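What Cotton Remembers
August issue
By the textiles desk

A woven cotton shirt leaves the mill flat. It will not be that flat again. The mill finishes cloth under tension and heat, on a frame that grips both edges, and most of what happens to the shirt afterward is a slow return to the shape the yarn prefers.

The preference comes from the fiber. Cotton is nearly pure cellulose, a long chain molecule studded with hydroxyl groups. Neighboring chains are held to each other by hydrogen bonds, which are weak one at a time and strong in quantity. Water gets between the chains in the less ordered parts of the fiber and takes over those bonds. The chains can then slide. When the water leaves, the bonds form again wherever the chains happen to be, and a fold that was pressed into damp cloth becomes part of its structure.

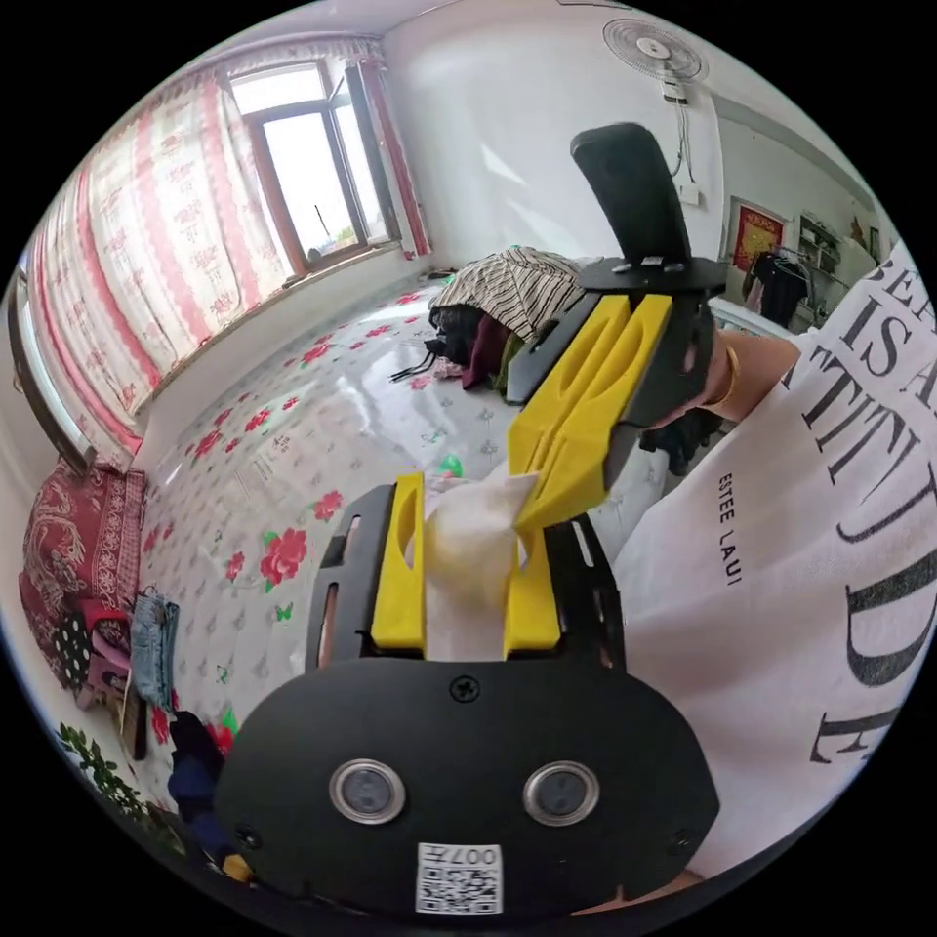
Body heat and sweat are enough to do this at the elbow and behind the knee. A washing machine does it everywhere. The spin cycle is the worst of it, as the load is wet through and packed against the drum wall under many times its own weight. A slower spin leaves more water in the cloth and fewer hard creases, and the trade is a longer drying time.

Mills measure the result by crease recovery angle. A small strip is folded, loaded with a weight for a set time, released, and left to open. The angle it reaches is read off a dial. Warp and weft are tested separately and the two readings added. Untreated cotton scores poorly, wool scores well, and polyester scores well enough that it has been blended into shirting for decades.

The finishing plant at Boltcombe runs this test on every lot. Its log for the past year holds 3,446 strips, of which 2,337 came from resin-treated cloth. The resin is a crosslinker. It forms permanent bridges between cellulose chains, and water cannot open them. Cloth is dipped, squeezed, dried, and cured in an oven, and the whole line takes less time than a load of laundry.

The cost is strength. A crosslinked fiber cannot shift to share a load, so it breaks sooner, first at collar folds and cuff edges. Heavier treatment gives a higher angle and a weaker shirt. Boltcombe settled on a middling dose for shirting and a lighter one for dress fabric, where drape counts for more and a stiff hand brings returns.

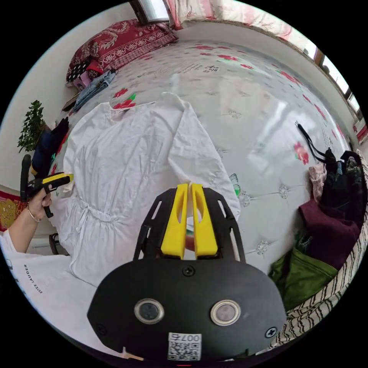 Older resins also gave off formaldehyde, in the plant and later in the closet. Low-release versions replaced most of them, and formaldehyde-free acids are a further option. The Stukura process, licensed to the weaving shed at Zondthorpe, uses one of these acids with a longer cure. Zondthorpe put 17 trial lots through it. Recovery was slightly lower than with resin, tearing strength was about the same, and pale shades yellowed in the oven unless the temperature was held in a narrow band.

Construction matters as much as chemistry. A tight plain weave locks its yarns at every crossing and shows each crease as a sharp line. A twill lets yarns float over several neighbors, and the same crease is shallower. High-twist yarn springs back. Crepe hides its wrinkles among the ones put there on purpose. Paredes, a maker of bed linen, moved its unfinished range from plain weave to sateen and left out the resin bath altogether.

Ironing is the same reaction run on purpose. Steam opens the bonds, pressure sets the shape, and dry heat fixes it. A shirt ironed bone dry resists because there is no water to let the chains move. One that is put on a hanger still warm and damp will pick up the curve of the hanger, so the last pass should be without steam.

Related
Reading a care label
Why linen costs more
119 years of the tenter frame
Starch and its substitutes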